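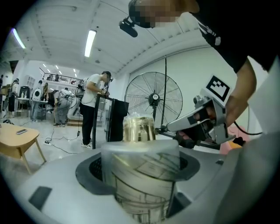 Setup and Maintenance of the Hand-Held Gripper at the Cup Station

Project report, Robotics Workshop course, Flundirville Technical College
Submitted on Tuesday, September 2, 2025

1. Task of the project

During the summer term our group was responsible for one station in the practice hall, the cup station. At this station a person takes a cup with a hand-held gripper and places it into the round opening of a machine, or takes it out again. The movement is recorded, and later it is used for training the arm in the next room. The arm was the project of another group. Our task was only the gripper and everything that is needed so that it can work the whole day without giving bad recordings.

The hall has two grippers of the same type. In the lab they have names, Sisay and Mamach, written on tape on the boxes in which they are kept. This report is mostly about Sisay, which we received in poor condition. Mamach was in good condition and we used it for comparing. When we were not sure if a value was normal, we made the same measurement on Mamach.

2. Condition at the beginning

We received Sisay in the first week of July. There was no logbook. The previous users had left a note with the words "closes not fully, sometimes jumps", and this was all the information we had.

We first made a check without changing anything. We found the following problems:

The fingers did not meet at the tips. When the handle was pressed completely, a gap of 2 mm stayed open on the side of the tips, while the back part of the fingers was already touching.

The movement was not smooth. Near the end of the closing there was a point where the handle needed more force, and after this point the fingers closed suddenly.

The marker plate on top could be moved by hand. One of its screws was missing and another one was turned into a damaged thread.

The cable connector on the side was loose. When the operator turned the wrist, the connection was lost for a short moment, and the recording program did not give a warning about this.

The last problem was the most serious one for the project, but we found it last. A recording with a lost connection looks normal in the list of files. Only when we opened the finger position as a curve, we saw that the value stayed flat for a moment and then continued at another height.

3. Repair

3.1 Fingers and guide

We removed the fingers and opened the housing. Inside, both fingers run on a common guide rod. On the rod there was old grease mixed with dust and small fibers, which had become hard on one side. This explained the point with more force. We cleaned the rod with alcohol and a cloth without fibers, let it dry, and put a very thin layer of new grease. At our first try we used too much grease. After one day it came out at the finger side and we had spots on the cups, so we had to open everything again and wipe it off.

The gap at the tips had another cause. The left finger was mounted with a washer on the wrong side. We moved the washer and tightened the screws with the finger pressed lightly against a flat metal block. After this the tips and the back part touched at the same time. We compared with Mamach by closing both grippers on a strip of paper. Both held the paper in the same way over the full length of the finger.

3.2 Marker plate

The marker gives the position of the gripper to the tracking cameras. If the plate moves, the complete calibration is wrong, even when the movement is too small to see it. We did not want to glue the plate, because it must be possible to change it later. We put a threaded insert in the place of the damaged thread and replaced all 4 screws with new ones of the same length. Then we drew a thin line with a paint pen over each screw head and the plate. If a screw turns, the line is broken and the operator can see it immediately.

The surface of the marker must stay matte. We had to learn this by a mistake. One of us cleaned it with a plastic cleaner that left a shine, and with the ceiling lights on, the tracking was lost in one part of the work area. We printed a new marker and since then it is wiped only with a dry cloth.

3.3 Cable

The cable was pulled each time when the operator reached over the machine. The connector itself was not broken, but its lock was worn. We ordered a new connector from the supplier Junance. It needed longer to arrive than we planned, so for five working days the station worked only with Mamach.

When we mounted the new connector, we also changed the way of the cable. It now leaves the housing in a free loop, which is fixed with a strap on the housing, so a pull on the cable goes to the strap and does not go to the connector. The loop should be big enough that the wrist can turn in both directions. If it is too big, it hangs into the work area and touches the cups. We tried several lengths and marked the good position on the cable with tape.

4. Setup of the station

After the repair we wrote down the setup, because every operator was doing it in a different way. The order below is the one which gave us the fewest problems.

Switch on the tracking cameras and let them warm up while you prepare the rest.
Check the painted lines on the marker plate.
Check the cable loop and the tape mark.
Open and close the gripper slowly, ten times, and listen.
Close it on the paper strip and pull the strip at the tips.
Start the program, set the zero with the fingers fully closed, then open fully and read the value.
Clean the opening of the machine and the area beside it.
Make one test recording, open the curve, and look for flat parts.

For the zero it is important that the fingers are really closed and that nothing is between them. A small piece of plastic film is already enough to move the zero. We had this one time in the morning, and all recordings until lunch had to be corrected.

5. Cups

The choice of the cup changes the maintenance more than we expected. Translucent plastic cups are light and the fingers need only a little force. They give a problem to the vision part, but for the gripper they are easy. Metal cups are heavier and smooth, and they slide if the finger pads are not clean. Shiny metal also makes reflections, and the group working with the arm asked us to have such cups in the recordings, so they could not be taken out of the plan.

We tested metal cups with and without a thin plastic wrapping. With the wrapping the surface is protected from scratches and the reflections look different each time, which the other group wanted. On the other side, the film can be pinched between the fingers, and small pieces of it can stay on the pads. When wrapped cups are used, the pads must be looked at after each series.

The finger pads are wiped with a damp cloth at noon and in the evening. We do not use alcohol on them. On a spare pad we saw that alcohol makes the material hard after many cleanings, and then the grip becomes worse.

6. Results

After the repair we made 264 recordings with Sisay, with changing operators. We opened the curve of every one of them. In 5 recordings there was something wrong with the finger position. Three of these came from a wrong zero, as described in section 4. In the other two the connection was lost, and both times the strap had not been closed after the gripper was taken out of the box. We did not find a lost connection with the strap closed.

We cannot give the same number for the time before the repair, because the old recordings were partly deleted. This is a weak point of our report. It would be better to save a set of the old recordings before any repair is started.

The painted lines were still complete on the last day. The guide rod was opened once more for inspection at the end and it was clean, with a little dust at the outer side. We think that cleaning it one time in each term is sufficient, but we had not enough time to prove it.

7. Open points

The program still gives no warning when the connection is lost. We wrote a small script that searches for flat parts in the curve, but it also reports the moments when the operator really holds the fingers still. It should be improved with the next group.

The strap is now the part which is easiest to forget. A second strap of bright color is ordered.

For Mamach no repair was made. Its connector is the same old type, with the same kind of lock, and we recommend to change it before the winter term. The spare connector is in the drawer under the tool board, together with the threaded inserts and the rest of the grease. The logbooks for both grippers are in their boxes.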